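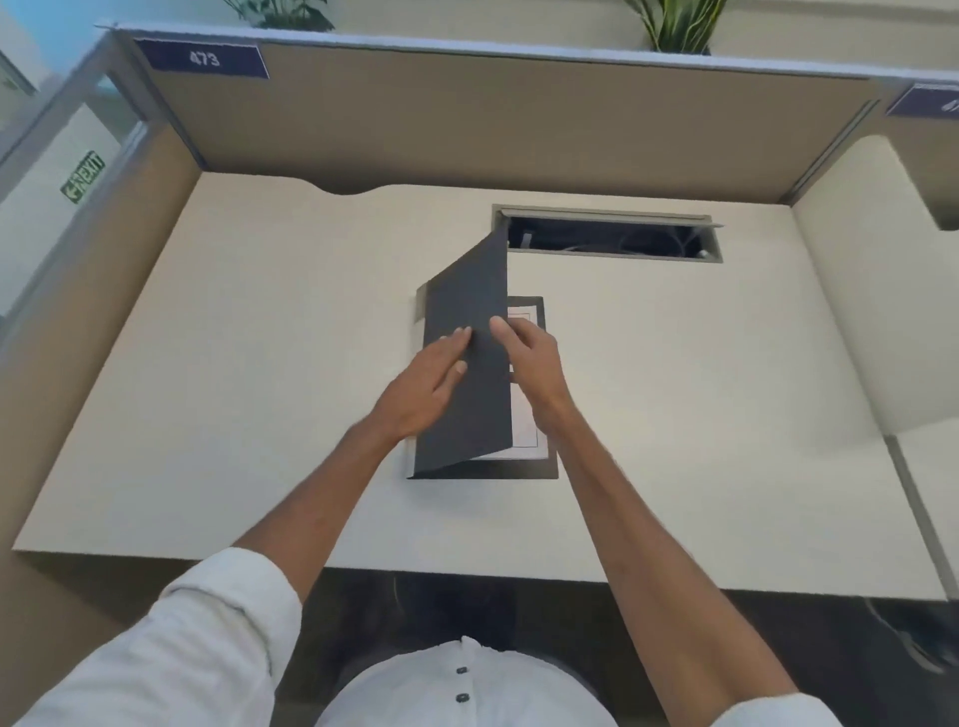
A folder is opened on an office desk. Paper permit files in Hutwood will be scanned starting in March.

Hutwood to move old building permits online

Nov 25, 2025

People who own property in Hutwood will be able to look up old building permits from home next year, under a plan the town council approved this week.

The town has hired Lerko, a records company, to scan paper permit files that are now kept at the town office on Holst Road. Scanning is set to start in March. The first files will go up on the town website later in the spring, the building department said.

The job covers some 4,000 files. Most of them are for houses, garages, decks and additions. Files for stores and other business properties will be done after that, under a separate agreement that the council has not yet voted on.

Right now, anyone who wants to see a permit has to fill out a request form and wait for the office to find the file. The wait is usually a few days, but it has been longer this fall. Home sales picked up over the summer, and buyers often ask for proof that a deck or a finished basement was inspected. Requests also come from contractors, who want to know where a drain line runs or what was done to a roof before they bid on a job.

The building department told the council that many of the older files are in poor order. Some have drawings folded in with letters and receipts. Others were filed under the name of a past owner, with no street address on the outside. Lerko will sort each file by address before it is scanned, and the town will check the addresses against its tax list.

Large drawings will be scanned on a separate machine at the company's own building. They will be sent out in small batches so that the office can still answer requests. If a file is out when someone asks for it, the town said it will ask for that file to be done next and will send the owner a copy by email.

Looking at a file online will be free. A printed copy with the town stamp, which banks and insurance companies sometimes require, will cost $6. The present charge for a stamped copy will stay in place until the online files open.

Not everything in a file will be posted. Phone numbers, bank details and floor plans that show alarm systems will be left out of the public version. Owners can still see their full file at the counter with a photo ID.

The council discussed the floor plans at some length before the vote. One member wanted all inside plans kept off the website. Another said that would leave out the pages people ask for most. The council settled on posting plans for now and letting any owner ask in writing to have them taken down. The rule will be looked at again after the first year.

The council also talked about what to do with the paper. State rules allow some records to be thrown out once a good copy has been made, but the town will keep all of its permit files for now. They will be boxed and moved to the lower level of the Stosus Building, where the town already stores old tax books. The shelves there were raised after water came in during a storm a few years ago.

The room at the town office that holds the files will be used for plan reviews, which are now done in a hallway next to the clerk's counter.

The permit counter will close at 2 p.m. each day during the first weeks of scanning so the files can be pulled and packed. Inspections will not be affected. Applications for new permits can still be left in the drop box by the side door after the counter closes.

Owners who think their file may be under a different name or an old street number are asked to tell the building department before scanning begins. A short form for this is available at the counter and on the town website. Several streets near the mill were renumbered when the bridge was moved, and the department said files from that area are the most likely to be mixed up.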